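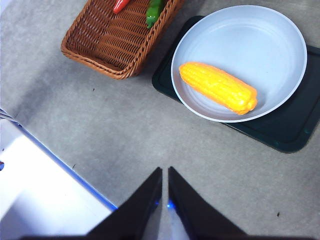
Wicker basket with a red pepper and a green one, and a light-blue plate.

Sarus opens at the Moncrieff in October

The Moncrieff has picked up Sarus, the second feature from director Po-yen Hsiao, for a two-week run in October. Evening shows start at 7:15. There will be a matinee at 2:00 on both weekends.

Sarus is a quiet family drama set in Wetorgate, a river town where the last ferry is about to stop running. A retired ferry pilot and his adult daughter have to decide what to do with the house they share. She wants to sell it and move inland. He keeps putting off the conversation. Most of the film takes place over one wet spring, and most of it is the two of them talking, or avoiding talking, while they pack.

Viewers who saw Luvitz, Hsiao's first film, will notice a change of pace. Luvitz was a crime story with a large cast and a lot of night driving. Sarus has five speaking parts and almost no music until the last half hour. The running time is 100 minutes, and the first twenty are slow. Once the daughter finds her mother's letters the story picks up, and the scenes on the boat near the end are very good.

The title comes from the name painted on the ferry. The pilot explains it early on, in a story he tells differently each time someone asks.

The lead performances are strong. The father could easily have been played as a stubborn old man and nothing more, but he is funny in places, especially with the real estate agent. The subplot about the daughter's ex-husband is weaker. He turns up twice, makes the same argument both times, and drops out of the film.

Dialogue is in Mandarin with English subtitles. There is some strong language and one scene with a flooded car that may upset younger children.

The Moncrieff's main room holds 200, and nearly 900 tickets went on sale to members last week. General sales open at noon on the first of the month, at the box office and by phone. Member prices apply to the matinees as well. Seats are not numbered, and doors open half an hour before each show.

Luvitz will be shown once during the run, at 9:30 on the closing night, after the last showing of Sarus. A separate ticket is needed.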